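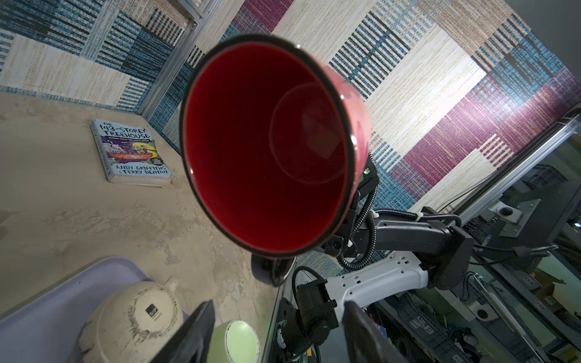
Dass Kopfschmerzen eben zu ihr gehören wie die Locken, habe sie jahrelang geglaubt, erzählt Chantelle Sithole, und dass man damit zum Arzt gehen könne, sei ihr erst eingefallen, als sie auf der Hochzeit ihres Bruders im abgedunkelten Nebenzimmer lag.

15. Januar 2019
Von Noémie Fraser, Pressestelle Klinik Clovum
Lesezeit: 4 Minuten

Neue Migränesprechstunde an der Klinik Clovum — ab sofort auch am Abend

Ich schreibe seit einigen Jahren die Pressemitteilungen für unser Haus, und meistens geht es um neue Stationen oder neue Chefärzte. Diesmal darf ich etwas ankündigen, worauf ich mich wirklich gefreut habe (ich habe nämlich selbst Migräne, aber dazu später): Die Klinik Clovum öffnet ihre Kopfschmerzambulanz ab sofort auch am frühen Abend, montags und donnerstags von 17 bis 20 Uhr, und wir nehmen ab heute Anmeldungen entgegen!

Warum am Abend? Wer berufstätig ist und ohnehin schon mehrere Tage im Monat ausfällt, nimmt sich für einen Arzttermin am Vormittag nicht auch noch frei. Das haben wir in unserem Probelauf immer wieder gehört. Seit Mai haben wir die Abendsprechstunde nämlich im Kleinen getestet, 237 Patientinnen und Patienten waren bei uns, und rund 61 Prozent von ihnen hatten vorher noch nie mit einer Neurologin oder einem Neurologen über ihre Kopfschmerzen gesprochen. Mich hat diese Zahl ziemlich umgehauen. Unser Oberarzt Dr. Elango Warrier hat nur genickt.

»Viele kommen mit einer Handtasche voller Schmerztabletten und entschuldigen sich erst einmal dafür, dass sie überhaupt da sind«, sagt Warrier. »Dabei ist Migräne eine neurologische Erkrankung, und wir können heute einiges dagegen tun.«

So läuft der erste Termin ab

Für das Erstgespräch sind 40 Minuten eingeplant. Das klingt viel, ist aber schnell vorbei, wenn man von den ersten Anfällen in der Schulzeit bis zur letzten Woche alles erzählen soll. Gefragt wird nach Häufigkeit und Dauer, nach Übelkeit, Licht- und Lärmempfindlichkeit, nach Sehstörungen vor dem Anfall, nach Schlaf, Zyklus, Arbeit und natürlich nach allen Medikamenten, auch nach denen ohne Rezept. Danach folgt eine neurologische Untersuchung. Eine Aufnahme vom Kopf wird nur veranlasst, wenn es dafür einen medizinischen Anlass gibt. Danach werde ich am Telefon am häufigsten gefragt, deshalb schreibe ich es hier gleich dazu.

Bitte bringen Sie mit:

Ihre Versichertenkarte und die Überweisung der Hausarztpraxis
eine Liste aller Medikamente mit Dosis
frühere Befunde und Arztbriefe, falls vorhanden
Ihr Kopfschmerztagebuch über 28 Tage

Ach ja, das Tagebuch. Bei der Anmeldung schicken wir Ihnen einen Bogen zu, auf Papier oder als Datei, ganz wie Sie mögen. Eingetragen werden nur der Tag, die Stärke der Schmerzen auf einer Skala, die Begleitbeschwerden und was Sie eingenommen haben. Das dauert am Abend keine zwei Minuten. Ich hatte meinen Bogen am Kühlschrank hängen und habe ihn trotzdem zweimal vergessen. Lücken sind erlaubt — kommen Sie bitte auch dann, wenn nicht jedes Kästchen ausgefüllt ist.

Wenn die Tabletten selbst zum Problem werden

Ein Schwerpunkt der Sprechstunde liegt auf dem Kopfschmerz durch zu häufige Einnahme von Schmerzmitteln. Das Thema ist vielen unangenehm, mir war es das auch. Wer an zehn oder mehr Tagen im Monat zu Triptanen oder Kombinationspräparaten greift, und das über Monate, kann davon zusätzliche Kopfschmerzen bekommen, bei einfachen Schmerzmitteln liegt die Schwelle bei 15 Tagen. Dann hilft oft eine begleitete Pause, manchmal ambulant, manchmal stationär bei uns im Haus. Setzen Sie bitte nichts auf eigene Faust ab, schon gar nicht verschriebene Medikamente, und besprechen Sie das vorher mit Ihrer Ärztin oder Ihrem Arzt.

Zur Vorbeugung gibt es inzwischen mehrere Wege: Betablocker und andere bewährte Wirkstoffe, bei chronischer Migräne auch Botulinumtoxin, und seit Kurzem Antikörper, über die gerade überall berichtet wird. Für wen sich was eignet, wird in der Sprechstunde besprochen. Dazu kommen Ausdauertraining und Entspannungsverfahren. Den Kurs in Progressiver Muskelentspannung leitet unser Physiotherapeut Gregor Paterson, immer montags um 18.30 Uhr im Gymnastikraum im Erdgeschoss. Ich habe ihn selbst besucht und bin beim ersten Mal eingeschlafen. (Das sei ein Kompliment, meinte er.)

Angehörige sind übrigens willkommen, beim Gespräch wie beim Kurs. Chantelle Sithole, die im Probelauf dabei war und mir erlaubt hat, von ihr zu erzählen, hat ihren Mann mitgebracht. »Er hat danach zum ersten Mal gefragt, was ich im Anfall brauche, und nicht, ob ich genug getrunken habe«, sagt sie. Ihre Anfälle sind seltener geworden, weg sind sie nicht. Das möchte ich ausdrücklich so stehen lassen, denn eine Heilung können und wollen wir nicht versprechen.

Wann Sie nicht auf einen Termin warten sollten

Bei einem plötzlichen, nie gekannten, heftigsten Kopfschmerz, bei Lähmungen, Sprachstörungen, Verwirrtheit, einem Krampfanfall oder bei Fieber mit steifem Nacken wählen Sie bitte sofort die 112. Dafür ist die Abendsprechstunde nicht der richtige Ort.

Anmeldung

Termine vergibt Ilango Lobo in der Ambulanz, werktags von 8 bis 15 Uhr über die Telefonzentrale der Klinik. Er fragt kurz nach Ihren Beschwerden und schickt Ihnen den Tagebuchbogen. Derzeit müssen Sie mit ein paar Wochen Wartezeit rechnen, die Zeit fürs Tagebuch ist darin schon enthalten. Eltern von Kindern unter zwölf Jahren wenden sich bitte zuerst an ihre Kinderarztpraxis, unsere Sprechstunde richtet sich an Jugendliche ab zwölf und an Erwachsene.

Redaktionen, die mit Dr. Warrier sprechen möchten, melden sich gern bei mir in der Pressestelle. Am besten erreichen Sie mich vormittags — und falls ich einmal nicht abhebe, rufe ich am nächsten Tag zurück.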